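17 August 2023
Grureswood, open office, white table

Soft toy sorting for the Skadier shelf. Meant to be a quick job, took most of the morning. Writing it down now before I forget which is which.

Table mostly clear when we started on the small stuff. Strip lights on full the whole time, the white top throws a lot of glare, keep that in mind for anyone judging colors there. 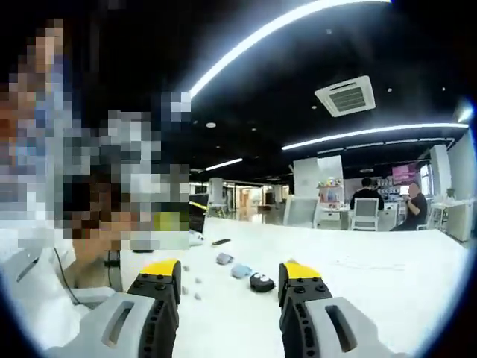
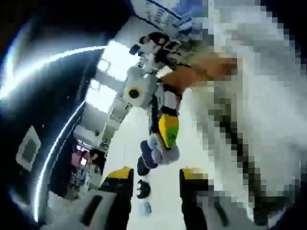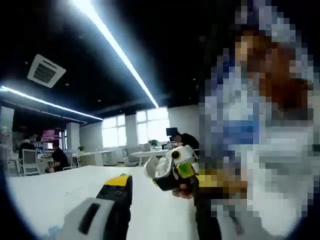
First one: the three small toys, gray-lavender, light blue, black with the white eyes. Gray pebble bits to the left of them.

Names for the list, so we stop saying "the blue one":
gray-lavender = Haruna
light blue = Haruna light (same pattern, differnt cloth)
black with eyes = Jorkier

Haruna: seam on the underside a bit proud. Not bad enough to reject. Trim thread, re-press, leave it.
Haruna light: fine. Stuffing a touch firmer than the gray-lavender, I like it better. Ask if the supplier changed the fill or if it's just this one.
Jorkier: eyes level, checked with the steel rule. One has a small raised edge, catches a fingernail. Wouldn't send that to a shop. Nazareno Orlandini thinks it's the glue, I think it's the backing disk being a hair too wide. We'll see.

Pebbles: keep with the toys, they are the base filler for the shelf display. Want them in a lidded tub, they roll. Lost one under the chairs last week and somebody stepped on it.

Color: lavender reads almost plain gray under the ceiling strips. By the windows it's clearly lavender. Catalog card says lavender so the card is right and the room is wrong, but Skadier will be looking at it under strips too. Maybe go one step stronger on the next cloth order. Don't decide on the basis of one toy.

Cloth roll numbers, copied off the tags:
gray-lavender 724
light blue 778
black, tag missing. Look in the old order folder.

Order size still 2000 as far as I know. Over 2000 and the carton price changes, so no rounding up without asking.

Carton trial, did this after lunch at the packing bench. Toys in paper sleeves, 4 to an inner box, flaps down. Jorkier goes in face up or the eyes rub on the board. Tried face down once and got a scuff on the board, nothing on the eyes that I could see, still don't like it. Haruna goes any way round. Inner box is too tall by a finger, they slide. Either a shorter box or a fold of tissue on top. Tissue is cheaper to try first.

Air con was blowing right down on the table, sleeves kept lifting. Weight them with the rule or move down a bit.

To do
- tub w/ lid for pebbles
- find black roll number
- two more Jorkier samples w/ narrower disk, no glue change, so we know which it was
- window vs strip light comparison, all three colors side by side, get someone who hasnt seen them before
- tissue for the inner boxes
- cable across the table, tape it down or run it round the back, keeps snagging the sleeves

Nazareno has the samples in his drawer till the new disks come.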